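4/7/03

Monday, and I have got precisely nowhere with the boxes, but the kitchen is looking more like a kitchen so I'm calling it a decent day. Up at half six because the curtains in the bedroom still aren't up and the sun comes straight in on my face. Had toast standing at the sink. The kettle was easy enough to find, the teaspoons weren't, so I stirred my tea with a fork.

Rang the Ankrah people at nine on the dot about the missing drawer front. The woman was nice enough but she wanted the order number, and of course the order number was on the paperwork, and the paperwork was in the car, so off I went in my slippers. It's 1,523 if I ever need it again (I will). She says Thursday. They said Thursday last time as well, so we'll see!

Kobina Adjei came round after that with his big drill and a bag of plums, and we finally got the shelf up over the fridge. Well, he got it up and I held the spirit level and said "left a bit". He wouldn't take anything for it so I made him egg sandwiches. He thinks the wall behind the fridge is older than the rest of the house and spent ages knocking on it with his knuckles. I nodded a lot.

The big thing, though, is the worktop. I've been scared of it since it went in, all that white, I kept putting newspaper down under everything like somebody's gran. This morning I took all the newspaper away and gave it a proper wipe and got the brown board out of its wrapping at last. I'd forgotten it had the groove round the edge for the juice. Mum's old one was flat as anything and every Sunday the gravy bits went straight on the floor. I pushed it back and forth for ages trying to decide where it should live.

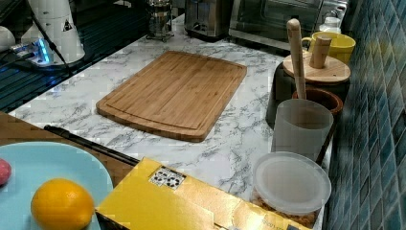 The board in its new spot, with a citrus fruit on the blue plate.

I like the brown against the grey veins. I wasn't sure about the veins in the showroom, I thought they'd look like cracks and I'd spend my life trying to rub them off, but at home they're rather soft and I've stopped noticing them. The blue plate is staying out too – it's too big for the cupboard anyway, and fruit looks cheerful on it.

Went into town after lunch for hinges. Valtari had shut early, no note on the door or anything, so I walked all the way down to Zostow and paid far too much for a packet of 2. Bought 200 grams of the good ham while I was out and ate most of it on the bus home. Saw the Mirkum van outside number 3 again, so they must be having their kitchen done as well. I'd love a nose at it.

Tea was soup. Put the hinges on the larder door and it still doesn't shut, it swings open again very slowly like there's a ghost in with the tins. I wedged it with a folded bit of card and came upstairs.

Still to do: curtains, the larder door, find the teaspoons, write to Auntie before she writes to me and makes me feel bad. I told her in November that we'd be straight by Easter. She'll have remembered that, she remembers everything.

My back hurts and there's sawdust in the bed somehow. Going to have a bath if the water's hot – it was only lukewarm last night.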